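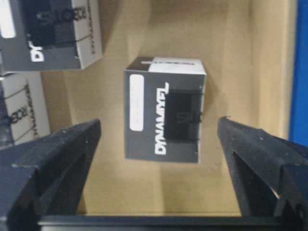
Fig. 2. Small parts box stood upright, DYNAMIXEL name on the front.

Giketti Parts Shelf Guide, Section 6: Boxed Parts
Tormod Rustad, March

The shelf supplier claims you can file small cartons any way you like and still find them. I have my doubts. Stood up, a narrow box hides half of what you need, and printed names end up running sideways. Try the steps below before you believe the brochure.

1. Clear a flat patch of bench and lay down a sheet of cardboard.
2. Stand each box on its end with the product picture facing you.
3. Find the white label panel on the front. Copy the part number onto a Stiltik tag in marker. Don't trust the photo on the box, as two models can look much the same.
4. Open the flap and compare the part with the tag. A sealed box gets checked too.
5. Stick the tag to the narrow top, where it can be read from above.
6. Load the tray from the back, no more than 12 boxes to a tray.

Note: The Odex catalogue says its colour dots replace written tags. Maribel Correa tried them on one tray and went back to the marker by Friday. Use dots if you must, but write the number as well.

Caution: Upright boxes tip when the tray is half full. Fill the gap with a Cuadros divider or lay the boxes flat. The "non-slip" liner did very little on our grey trays.

7. Enter the tray number in the parts book before you put anything on the shelf.

Spare tags: ask Fidelina Castaño at the parts counter. © Giketti. Back to top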